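Candale starts second round of hand-held gripper recording

23rd April

Candale has begun a second round of recording for its small-parts handling model, this time with compartment organizers as the main object. The work is done at the company's bench room in Jusuvwood and is planned to run until August. As in the first round, an operator works the gripper by hand and the recordings are used later as training examples.

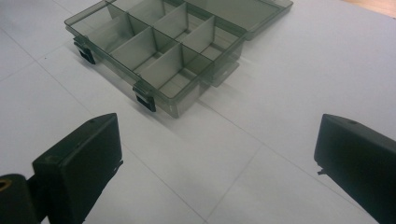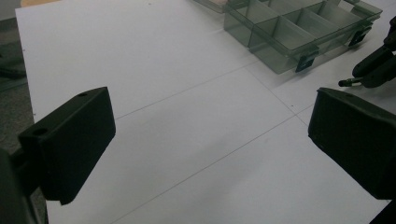 The gripper fingers and a compartment organizer on the white tabletop, both seen from the camera on the hand-held tool.

The first round used solid blocks and cardboard cartons. The model trained on those recordings did well with opaque objects and poorly with anything it could partly see through. In internal tests it often placed the edge of a tinted box too far inside the real wall, and the fingers closed late or touched the lid. The group working on the model, known in the company as Tendik, asked for more examples with translucent plastic, thin dividers and small latches.

Each episode covers one short task. The current list has 14 tasks, among them opening a latch, closing a lid, moving a part from one compartment to the next, and turning the whole box on the table without lifting it. The operator starts with the fingers wide open and ends with them open again and clear of the object. An episode that starts or ends in any other state is marked and left out of the training set, but the file is kept.

Box position is changed between episodes. Operators are told to vary both the angle and the distance to the tool, and to avoid lining the box up with the lines on the table. In the first round many objects had been set square to those lines, and the model came to depend on them. When the same objects were turned, the error in the estimated angle rose sharply.

Recording is split into blocks of 30 episodes. After each block the operator checks the finger opening against a gauge and repeats the check if the reading is off. A full block takes roughly 59 minutes when no latch task is included. Latch tasks are slower - the tabs are small compared with the fingers, and a failed attempt is recorded to its end.

Failed attempts are treated as useful data. They are labeled by type, with three types in use at present: slip, missed contact and wrong compartment. The labels are entered by the operator directly after the episode and read again by a second person before the block is released. Disagreements are settled by looking at the recording, and the first label is kept in the log.

The files go through Wei, the company's own sorting tool, which lines up the camera stream with the finger position and rejects episodes with missing samples. A new version was installed before this round. It no longer drops an episode for a single missing sample - the gap is filled and flagged.

Candale has not said whether the recordings will be made available outside the company. A test of the retrained model on a fixed arm is planned once the latch tasks are complete.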